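Bondivstead Open Studios and Winter Show
Progress report no. 2, for Kofi Owusu, Canent Fund
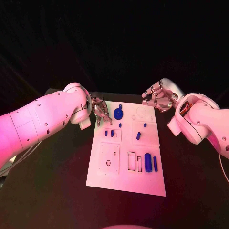 Two robot arms at a flat white board, under pink light.

Kofi, as promised, where we've got to. Written between van runs so excuse the shape of it. Budget sheet follows separately, Darko has it and is chasing the last two invoices.

Where we are

Show hung and open. Twelve artists in the end, one down on the application (the Arko piece was too heavy for the upper floor, surveyor said no, we offered the yard and the artist didn't want the yard). Place went to a textile maker from the reserve list. Fund conditions on local artists still met.

Visitors so far 692 by the door clicker. Target for the whole run was higher than that, you'll remember, but we've not had the half-term week yet and the school bookings aren't in that figure. Weekday mornings slow. Late opening on Wednesday is easily the best session, people come straight from work and stay. Would like to move some staff hours from mornings to a second late. Need your yes in writing as it changes the staffing line.

Artists' fees

All paid bar one, who hasn't sent bank details despite three emails. Fees at the rate agreed, plus the travel top-up. Nothing owed to fabricators.

Open studios

35 studios signed up, up on last time. Map is the weak spot. First proof had the canal on the wrong side and two studios swapped, second proof fine but printer has lost us a week. We'll have it for the weekend, in black and white for the first batch, colour after. Website map is correct now.

Three studios are up stairs with no lift. Marked on the map this time, and those artists will each have a few works on the ground floor of the main building for the weekend. Not ideal but better than last year, when we got complaints and deserved them.

Schools and groups

Four primary schools booked, one secondary talking to us still. Drawing packs came in under budget, nearly 100 left over, so we'll give these out at the family day. Teachers' feedback form was too long and only one came back. Have cut it to a side of A5.

The adult evening talks: first went well, full room, recording has a hum on it all the way through. Second talk moved because the speaker was ill. New date to be confirmed, probably March.

Problems

Heating. Back gallery lost it for 2 days, landlord's contractor came eventually. We closed that room and put a notice up. Works on paper taken down as a precaution, checked, rehung. No damage and no claim.

Invigilation rota is thin. We lost people to exams. Have put a call out through the college and the library, six replies, inductions next week.

Wall labels. Large-print set went up late, my fault, it's there now. A couple of typos in the main set, reprinting only those.

Money, in short

On budget overall. Transport over, because of the second van. Print under, packs under, so it balances out. Contingency not touched except for the heaters we hired, which we are asking the landlord to refund. Don't hold your breath on that one.

What we need from you

Yes or no on the second late opening, asap please.
Which version of the Canent logo goes on the colour map. We have two and they dont match.
Whether you want the visitor survey before the show closes or with the final report. We'd rather the final report, more returns by then.

Next

Open studios weekend, family day, secondary school visit if it lands, second talk. Then take down and returns, van already booked. Final report with full figures and the survey after that.

You're welcome any time, I'm in the building most afternoons from 2pm. Ring first, the bell is broken.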